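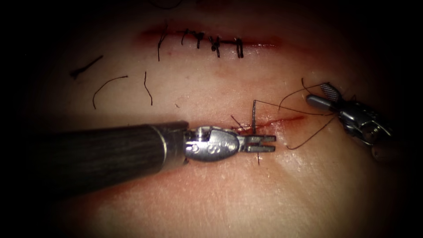
How long does it take to get a set of made-to-measure blinds?

Five weeks from the day we measure, as a rule, and seven if the fabric has to be ordered in from the mill.

Advice > Windows > Blinds and awnings > Interview with a blind maker

The owner of Henent Blinds has been asked that question so often that the answer comes out in one breath. The firm makes roller and Roman blinds for houses and small offices from a unit on the Drastitz estate, and has done so for nineteen years. We spoke in the cutting room at eight in the morning, before the phones started.

The first thing to settle was what made-to-measure means, as plenty of shops use the words for a blind that has been trimmed on a counter. "If you take a stock blind and saw the end off, that's cut-down," the owner said. "There's nothing wrong with it. I've got one in my own bathroom. But the fabric was rolled for a wider tube and the bottom bar was made for a wider blind, and on a big window you'll notice. Ours start as a length of cloth and a bare tube."

Measuring is where most jobs go wrong. Henent will make to a customer's own figures, at a lower price, but the order form has to be signed to say that the figures are final. "People measure the glass," the owner said. "Or they measure the top of the recess and leave it there. Old houses aren't square. I had a bay last spring where the middle recess was 1165 millimetres at the top and a good bit less at the sill. Make that blind to the top measurement and it jams halfway down."

The advice is to take the width in three places with a steel tape, write all three down in millimetres, and mark the smallest. The drop is done the same way, but there the largest figure is the one to use. The firm takes off the clearance for the brackets itself, and customers who have already taken it off end up with a gap down each side. The form asks about this twice. "Still happens," the owner said.

Inside or outside the recess is the next question. Outside the recess blocks more light, and inside looks neater and leaves the sill free. For bedrooms on a street with lamps the owner nearly always suggests outside, with a good overlap at each edge. Kitchens go inside, unless there is a tap in the way. Handles are the other thing to look out for. A window handle that sticks out further than the tube will hold the cloth off, and it will rub a line in it within a year.

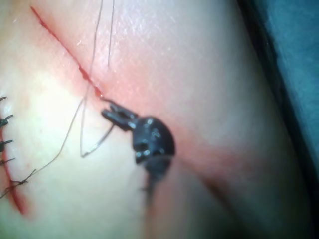 This page was last updated in October.

On fabrics, the talk slowed down. Henent keeps two ranges on the shelf and orders the rest. Bustos is a coated polyester which wipes clean and comes in plain colours only. Pradudier is a linen mix, heavier, and used mainly for the Romans. The owner likes the second and sells far more of the first.

"Linen moves," the owner said. "It takes up damp in the winter and drops a few millimetres, then it goes back. I tell everyone that before they order, and I put it on the quote. If you want an edge that sits dead level on the sill all year, have the polyester."

The owner was less keen on blackout. The cloth itself lets nothing through, but light gets round the sides of any blind that hangs free, and customers who expect a dark room are let down. Side channels cure most of that. They have to be screwed to the frame or the wall, they add to the price, and some people don't care for the look. "I'd sooner lose the sale than have them ring me at five in the morning in June," the owner said.

Prices have gone up, mostly on tubes and brackets. A plain roller in Bustos for an ordinary bedroom window is now £486 for a set of three, fitted. The same three windows in Pradudier Romans, lined, come to £762. Fitting is charged the same whether it is one blind or six, and for that reason the owner suggests doing a whole floor at once if the money is there. There is no charge for measuring within the Drastitz area.

I asked about repairs. The firm will mend its own blinds at any age and other makers' blinds if the parts can be found. Chains and end plugs are kept in a drawer and sent out by post. A sagging Roman can usually be restrung in an afternoon, and the owner thinks more people would have it done if they knew it was possible. "They come in to replace it and the cloth's perfectly good. It's a cord that's gone. I've restrung blinds my predecessor made."

Cords came up again later. Any blind with a loop has to have a safety device fitted, and Henent's fitters won't leave a job until the device is screwed to the wall. Some customers ask for it to be left off because of new plaster or tiles. They are told that the blind will go back in the van. A spring roller, with no chain at all, is the other choice, and it works well up to a moderate width. On very wide windows the spring gets heavy to pull and the owner would go for a motor.

Motors now make up a fair part of the work. The battery kind needs no electrician and goes for months on a charge, depending on how heavy the blind is. "Put it on the one you can't reach," the owner said. "Over the bath, over the stairs. I wouldn't bother in a room where you can walk up to the window."

Cleaning is simple enough. Rollers can be wiped with a cloth and warm water while they are down, then left down until they are dry — rolling one up damp is how the black spots start. Romans should be hoovered with the soft brush on low. Henent doesn't recommend the washing machine for either, whatever the label on the lining may say.

Before I left I asked what the workshop does with its offcuts. Anything over 500 millimetres wide is kept for small windows, doors and caravans, and sold at half price from a rack by the entrance. The rest goes to a local school for its art room. The rack was nearly bare when I went past it, apart from some mustard Bustos, and the owner said there was another roll of that upstairs if I knew anyone who wanted it.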